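I have been putting off writing about the kitchen for 7 weeks now, mostly because every time I sat down to do it I would look up, see something that wanted moving, and get up again. That's the trouble with living where the bed and the kitchen share a room. You lie there on a December morning, all warm, and the counter just looks back at you.

For anyone new, the place is the one in Hutthorpe that I took over from Dalia in the fall, 62 steps up from the street (I have counted them with groceries, and I have counted them without, and it is a different staircase each time). She left me the curtain rod, a very good bread knife and a warning about the oven, and I have been grateful for two of those.

The big question all month was the bed. Ülle came over with her tape measure and her strong opinions and told me it should go along the far wall, away from the cooking, like in a proper apartment. So we tried it! We shoved it over there one evening and I slept three nights with my head next to a radiator that ticks. Back it came. I would much sooner smell a little onion on my pillow than listen to that radiator, and besides, I like being able to see the sink from bed. My grandmother slept in her kitchen all winter long and thought anybody who didn't was showing off.

Once the bed was settled I could get on with the counter, which I'd been using as a sort of long stone shelf for everything I owned. I took it all off, every last jar, and piled it on the floor and wiped the whole length down, corner and all. Then I made myself put things back one at a time, and only if I had used them that week. The kettle went back first, naturally. The cutting board lives in the dish rack now, next to the sink, and I have stopped pretending I will ever hang it on a hook.

The bottles were the hard part. I am a condiment person, I can't help it – I buy a jar for one recipe and then feel I owe it something. Deividas suggested I keep four and give the rest away, and I told Deividas he was welcome to eat his dinner somewhere else. They got a little shelf of their own over on the right side, where I can reach them from the stove without looking. Everything that didn't fit went in a box for Maarja, who has a real pantry with a door on it and has been unbearable about it ever since.

I also washed the sheets, the white ones with the tiny blue and pink flowers, and that did more for the room than all the rest of it put together. I wish I had started there. There is something about a freshly made bed that makes even a sink full of cups look like it might be somebody else's problem.

Still to do: the cabinet doors need a good going over with the wood soap, and one of the chairs has

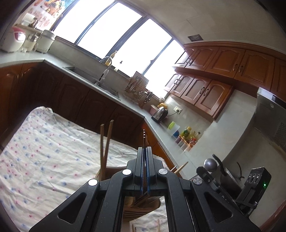
started to wobble, so I've asked Dindo to bring his glue and clamps when he comes for soup.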